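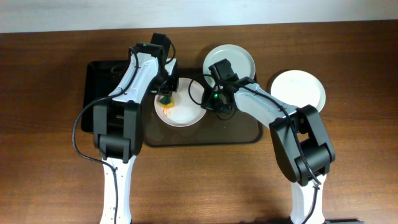 Call for Participants: Tray and Table Service Study

The Department of Dining Services at Crichton Residential College invites adults to take part in a study of how small meals are plated, carried on trays and cleared from shared tables. The study is directed by Dr. Sosina Asfaw and will run at the Dododcombe dining annex through October.

The purpose of the work is to revise the College's written guidance for serving staff. The present guidance was prepared for a counter service that has since closed, and it says little about side dishes, garnishes or the handling of plates that come back with food on them.

What participants will do

Each participant will attend 4 sessions of 50 minutes. Sessions consist of ordinary table tasks: setting round plates on a tray, placing small portions of vegetables and greens, moving plates between tray and table, and clearing food scraps before the plates are stacked. Participants will work seated for the first half of each session and standing for the second. A short written questionnaire follows -- most people complete it before leaving the room.

No experience in food service is required. Applicants who have worked in a kitchen, cafeteria or care home are equally welcome and should say so on the form, as the two groups will be scheduled separately.

Eligibility

Applicants must be 18 or older, able to lift a loaded meal tray with both hands, and available for all sessions. Persons with a food allergy may apply but must list it in full. Raw carrot, celery, parsley and lettuce are handled in every session. Nothing served during the study is to be eaten.

Compensation

Participants receive $55 per session, paid by check after the final visit. Parking at the annex is free of charge. The College can enroll no more than 100 people, and places will be offered in the order in which complete forms are received.

How to apply

Forms are available from the front desk at Dododcombe or by mail from Ewan Tosh, Study Office, Crichton Residential College. Completed forms must reach the office by noon on Friday. Questions concerning access to the building or special seating should be addressed to Beathag Chisholm at the same office.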